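Workshop > Notebook > Bench and storage

Filed under: Tidying, hand tools, things we said we'd do in January

Mon 7 May

Tool bins, second attempt. The first attempt was the pegboard, and the pegboard is now where we hang coats.

Started on the drawer under the window at nine, thinking it would take until coffee. It took until lunch. Contents: hex keys from flat-pack furniture (none of the sizes we use), a bag of Turkby cable clips with the bag split, three tape measures of which one retracts, and a receipt for 300 wall plugs that I can't find and don't remember wanting. The receipt has gone in the folder. The clips have gone in a jam jar.

The plan, for anyone who was away when we agreed it: one kind of tool per bin, bins live on the shelf, you take the whole bin to wherever you're working and you bring the whole bin back. No lids. We tried lids at Hokthorpe and within a week they were all being used as drip trays.

Bins are the plain white ones from Brotar. I wanted the grey, which hide the dirt, and was outvoted on the grounds that hiding the dirt was how we got here. Fair. They are a decent size for screwdrivers lying on the slant, less good for anything longer. The long pry bar will have to go on living behind the door.

Took one over to the marble top first, to see how it sat and whether the rim would be a nuisance when reaching in.

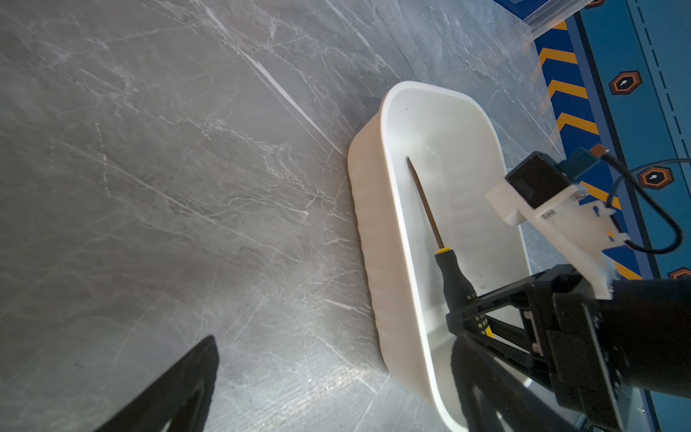
Fig. 1. White bin on the marble, black and yellow screwdriver in it.

Notes from that:

The rim is thick and rounded, so no sharp edge to catch a knuckle on. Good.

A single screwdriver in a bin looks ridiculous, but it is easy to find, and I can't say that of any screwdriver in this building since the move. White floor helps. Brownish shaft on white plastic shows up even with the overhead lights bouncing off everything.

Marble is a silly surface for a workshop. It came with the room, it weighs more than the van would like, and it glares. It is also the flattest thing we own by a long way, so it stays. Please do not put the vice on it. Please do not put the vice on it "just for a minute" either. A bit of felt under each bin might be worth doing, for the sake of the stone and of whoever has to listen to them being dragged about. Timmermans do sheets of it with a sticky back. Added to the order.

Rest of the afternoon went on labels. The label printer wanted a new cartridge, the cartridge wanted a different printer. Masking tape and a marker, then. Done so far: screwdrivers (flat), screwdrivers (cross), pliers, files. "Misc." was proposed and refused. We had a Misc. before and it was the drawer.

Spent 40 on bins, which leaves 20 in the tin. The felt comes out of that. The biscuits also come out of that, so expect a discussion.

Still to do:
- felt for the undersides
- decide where chisels go (guards on, wherever it is)
- throw away the two tape measures that don't retract. I put them in the rubbish this morning and they were back on the bench by three
- sweep behind the shelf before the bins go up

Recent entries
- Pegboard: a reckoning
- Which of these glues is still glue
- Hokthorpe boxes, the last four
- Turkby clips, sizes and what they fit
- Sharpening day, notes and plasters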